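Progress report to the Gimeo fund: the Suksawat open-air cinema history
Second stage, covering the months to September

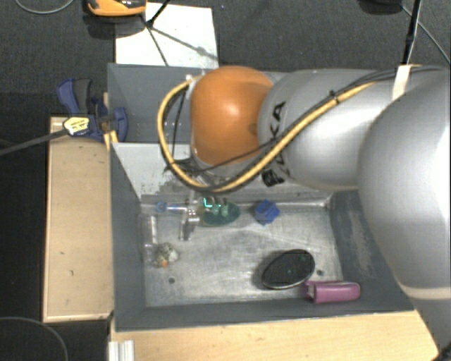 The reading group at Clitell wrote back within a week that our draft made the old cinema sound far busier than it ever was, and asked where the attendance figure came from. Fair question. It came from the Vulum, the weekly that also sold the tickets, and I would not trust it either.

The paper claims 3,479 people on opening night. The benches, going by the building plan, held 800. Even with children on laps and a crowd along the back wall, I can't get the two to meet. The draft now gives both numbers and says which one we doubt.

Work done: 13 interviews recorded out of the 18 we promised. Two people dropped out and three have not settled on a time. I don't expect all three to come through. Most speakers remember the same musical and the same power cut, which makes me suspect they have read the same anniversary booklet.

The handbills are sorted by season. Half carry no year, so the order is partly guesswork.

Spending is on plan, apart from copying, which has run over. We had hoped to open the listening room in the spring. I would plan on summer. The next report will include the full list of films shown, if the Vulum office lets us see its bound volumes.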